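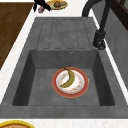 **Bustow, March 30, 2023** — Catering firm Liven will put robot arms to work in the dish room of its Bustow kitchen from July, after months of practice on a computer model of a sink and worktop. The eight people who now clear and wash plates there will keep their jobs, the company told staff this week, but their shifts and duties will change.

The kitchen handles up to 3000 plates on a full day, most of them from the staff canteens Liven runs across the town. Plates come back on trolleys, often with food still on them, and have to be scraped, sorted and stacked before they go through the washer. Scraping and sorting is the part Liven wants to hand over.

The arms are being supplied by Apaza, which has been training the control software in simulation. Each run sets out a kitchen with plates and leftovers in different places, and the software has to work out what to pick up and where to put it. Fruit has caused more trouble than expected, according to Luana Barros, who leads the project at Apaza.

"Bread was fairly simple," she said. "Anything curved on a curved plate took us a lot longer. We went back and changed the grip."

Under the new rota the early shift will start at seven instead of half past five. Two members of the team will be trained to look after the arms, which means restarting them after a stop, cleaning the grippers and logging any plate that is dropped or missed. The others will move between the washer, the stores and the serving counter. Basic pay stays the same, but the early start allowance will go.

That has not pleased everyone. Myung-ja Shin has worked in the dish room for 11 years and said the allowance was the reason she took the early shift in the first place.

"My wrists will be glad of it," she said of the change. "My rent won't. They have said they will look at it again and I would like to see that in writing."

Yhon Londoño, one of the two who put their names down for the training, said he was looking forward to it. He has already spent a few afternoons at Apaza's office watching the simulated runs and marking where the software went wrong. Some of his notes, including one on how plates get stacked when the trolleys are late, have been added to the model.

Kitchen manager Azucena Villalobos said the arms would work beside the present sinks for the first few weeks, with the old routine kept going on the other side of the room. Staff will be able to stop an arm at any time using a button at each station.

A meeting on the allowance and the new start times will be held in the Bustow canteen before the rota is fixed. Liven has not said whether its other kitchens will follow.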